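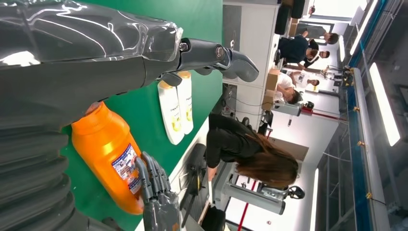 20 Feb 2020

The second arm finally talks to the first one. I've been putting off writing this up until both hands could close on a bottle without me standing next to the stop button, and this week at the workshop we got there, mostly.

For anyone who missed the August post, I'm building a two-arm sorter called Jirinus. The job is dull on purpose: pick up bathroom bottles lying on a table and put them in a bin the right way around. Shampoo bottles are harder than they look. They're slick, the shoulders slope, and a full one weighs a lot more than an empty one of the same shape.

The thing that held me up was a timing problem. Each hand runs off its own Closto board, and one was reporting its finger positions around 50 milliseconds behind the other. Lourenço Barros found it by plotting both logs on one chart. I had been blaming the cable for two weeks.

With that fixed I ran 147 grasps on bottles lying on their sides. The old hand missed 54 of them, nearly all at the cap end. Slowing down the last bit of the close helps - I'll post the settings once I've tried them with full bottles.

Next job is new fingertip pads. The Vitale ones are already peeling.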